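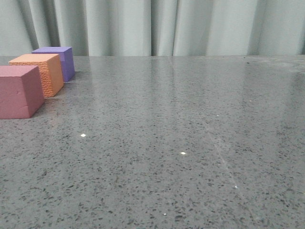
Foam cubes on the speckled counter, pink one nearest, orange behind it.

23 November 2018

Sourdough starter log, batch C. Fed at the usual ratio, 25 g starter to equal flour and water. Jar 2 doubled in a bit under five hours, jar 1 is still slow. Smell in jar 1 is sharp, close to nail polish. Moved it off the windowsill to the shelf over the dishwasher.

Rye from the Drallov sack is coarser than the last one. Sifted 400 g and weighed the bran, forgot to write it down before Helju tipped it in the compost. Repeat.

Loaf test on jar 2. Final dough 723 g. Bulk until the edges domed, shaped, cold overnight, baked in the lidded pot. Crust fine. Crumb tight on the bottom third, gummy for a finger's width above the base. Normunds thinks underproofed. I think the pot wasn't hot enough going in, the oven light went off early again.

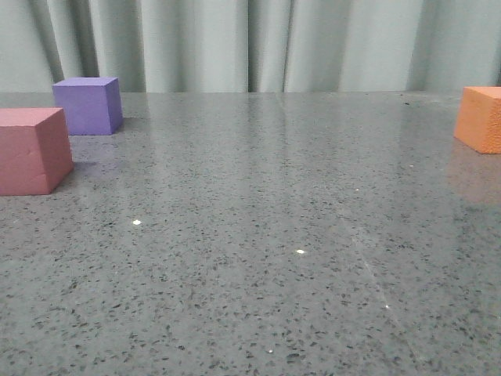 Second loaf went in with a longer preheat and nothing else changed. Better spring, ear on one side only. Still some gumminess, less of it. So we may both be partly right. Let it cool properly before cutting this time, Anouk.

Scale reads 3 g high with the big bowl on. Checked twice with the brass weights. Use the small bowl until Elīna has looked at it.

To do:
Dry some of jar 2 on parchment as backup.
Ask Zane for the rest of the white flour.
Jar 1 gets two more feeds, then it goes if there is no change.
New lid for jar 2, seal is cracked.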